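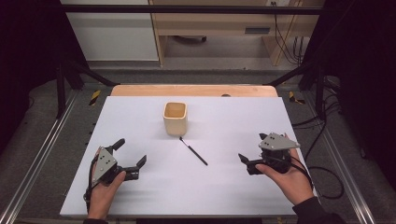

A square cup with rounded corners and a matte beige finish.

Square cup

A square cup is a drinking or storage vessel whose horizontal section is a square or near-square, normally with rounded corners. Most cups are round in section, as this is the shape produced by a potter's wheel. Square cups are made by other methods, chiefly slip casting, pressing and slab building.

Manufacture

In slip casting, liquid clay is poured into a plaster mould, which draws water from the clay and leaves a firm layer against its walls. The surplus is poured off once the layer is thick enough. Flat walls tend to bow inwards during drying and firing, and moulds are often cut with a slight outward curve to allow for this. Sharp corners are avoided, as they crack more readily and are hard to glaze evenly.

Slab-built cups are joined from flat sheets of clay. The seams are scored, wetted with slip and pressed together, and a thin coil may be worked into each inside corner. Drying is slow and usually takes place under cover.

Use

Square cups stack and pack with less wasted space than round ones of the same width. Drinking is easiest from a corner, where the rim narrows the flow; liquid taken from a flat side spreads along the edge and may spill. Stirring is less even, and sugar can settle in the corners. Many examples are used as desk pots, toothbrush holders or small planters.

History

The Prakadska pottery sold a square cup, the Pellar, in 426 glaze and size combinations. It was designed by Valter Lindholm, with moulds by Jozef Van Wijk. The standard model was 10 cm tall, with walls 5 mm thick. Production ended in July 2018, when 54 moulds passed to the Petersen works.

See also

Mug
Beaker
Slip casting
Masu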